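Tiltia is a 3D modeling and rendering studio. We build digital models of physical products and turn them into still images, turntables and short animations for catalogs, websites and trade shows. Most of our clients make things with a lot of small parts: hinges, pumps, lamps, bicycle components, kitchen hardware.

## How we started

Declan Ó Súilleabháin and Bernadette Mac an tSaoi set up the studio after several years of freelancing out of the same shared office. Declan modeled, Bernadette did the lighting and materials, and they kept getting hired for the same jobs. The first project under the Tiltia name was a set of 59 door handles for Trarberg, a hardware maker. We still update that catalog every June. It now has 858 images in it.

## What we do

**Hard surface modeling.** We work from CAD files when a client has them and from drawings and calipers when they don't. CAD data usually needs to be rebuilt before it renders well, so we quote for that separately.

**Materials and lighting.** Bernadette keeps our material library, which has 550 entries. Metals and plastics make up most of it. Glass and liquids are a smaller section that we are still adding to.
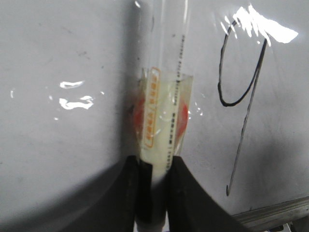 **Animation.** We do exploded views, assembly sequences and simple camera moves. We don't do character work, but we can recommend people who do.

**Training.** Cormac Tierney teaches a modeling class on Wednesday evenings at 6:30. It covers edge flow, bevels, UV layout and getting a file ready for someone else to open. You should already know your way around one 3D package. It doesn't matter which.

## Who works here

- **Declan Ó Súilleabháin**, modeling and project quotes
- **Bernadette Mac an tSaoi**, lighting, materials and final image approval
- **Cormac Tierney**, modeling and classes
- **Oisín Hayes**, animation and compositing
- **Themis Giannakopoulos**, pipeline and render farm

Themis also wrote Prarura, the small tool we use to name files and track versions. Clients get a read-only login to it, so they can see which shots are in progress and leave notes on a draft.

## Working with us

A typical job starts with one gray, untextured model for you to check. Once the shape is approved we move on to materials, then lighting. Two rounds of changes are included at each stage. Changes to the shape after approval are billed by the hour.

Final images are delivered as layered files and flattened copies. We keep the scenes after delivery, and you can ask for the source files at any time. For new projects, send drawings or reference photos along with your deadline, and Declan will reply with a quote.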